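Count the Corrections, Then Keep Them

Most teams that teach a robot by demonstration throw away their worst takes. At Drivina we did this for a long time. An operator would drive the arm by remote control, fumble an approach, back off, line up again and finish the task. Someone would mark the episode as poor and delete it. The set that reached training was clean, and the policy trained on it had never seen an approach go wrong.

I think this is a mistake, and an expensive one.

A clean demonstration covers a narrow band of states. Once the policy drifts outside that band it has nothing to copy. Small errors grow, and the gripper closes beside the block. The usual answer is to record more clean takes. We went from 19 to 200 on a sorting task and the failures kept their shape: a late approach, a slight yaw error, then a confident close on air.

What helped was keeping episodes in which the operator made an error and recovered. We now ask for them. One session in 3 starts from a bad pose on purpose, with the wrist rotated or the finger too near a neighboring part. The operator gets out of it at normal speed, and the whole segment stays in.

There is a case for guiding the arm by hand instead. It is faster to learn and gives better contact. But a hand on the arm hides the forces the motors will need later, and people rarely make the errors a policy makes when they can feel the part. Remote control is slower and clumsier, and the clumsiness carries information.

Blocks are a fair test of this. When they touch side by side, a fingertip has little room, and a small offset decides whether it gets past an edge or pushes the row. 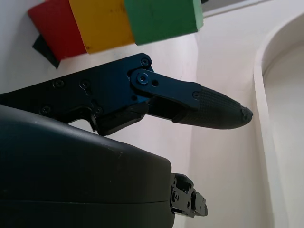

Kornél Orbán disagrees with part of this. In his view, recovery data teaches hesitation unless the approach that led to the error is trimmed off, and he would keep only the part after the operator starts to correct. We tried his cut on the Garnska cell. It did reduce dithering near the target, so I would accept the trim on long episodes. On short ones I would still leave the take whole.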